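How Does a Sea Turtle Find Its Beach?

A page for young readers, by Kylie Paewai

Do you know the way from your home to your school? Probably yes, because you walk there every day. Now imagine that you leave your home as a baby and come back after 25 years. Could you find the door? Many sea turtles can do something like this.

A green turtle mother comes out of the sea at night. She digs a deep hole in the sand with her back flippers and lays up to 100 eggs. Then she covers them with sand and goes back to the water. She does not wait for her babies.

After two months the babies break their eggs. They have a small sharp point on the nose for this work. They climb up through the sand all together, and they run to the sea. Crabs and birds like to eat them, so they must be quick.

In the sea the young turtles swim for many hours without a stop. Then they travel with the currents, and for some years it is difficult for people to know where they are. They eat small animals and plants that float on the water. When they are bigger, green turtles come closer to the coast and eat mostly sea grass and algae. 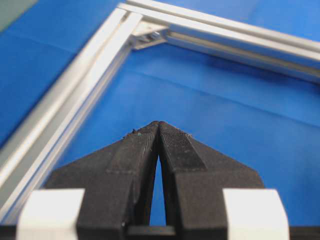
Two black fingers, pointing to the corner of an aluminum frame.

How do they find the way back? Scientists think that turtles can feel the magnetic field of the Earth. You can not feel it, but it moves the needle of a compass. The field is a little different in each part of the coast. A baby turtle perhaps learns how the field is at its own beach, and remembers it. When it is near, maybe the smell of the water helps also.

Not every turtle comes to exactly the same beach. Some come to another beach close by. But it is still a very good memory!

If one day you see a turtle on the sand, stay far from her and be quiet. Do not use a flashlight. Bright lights can confuse the mothers and also the babies, who look for the brighter side of the night to find the sea.

New words
Flipper: the flat arm or leg of a turtle, good for swimming.
Current: water that moves in the sea like a river.
Algae: simple plants and similar living things that grow in water.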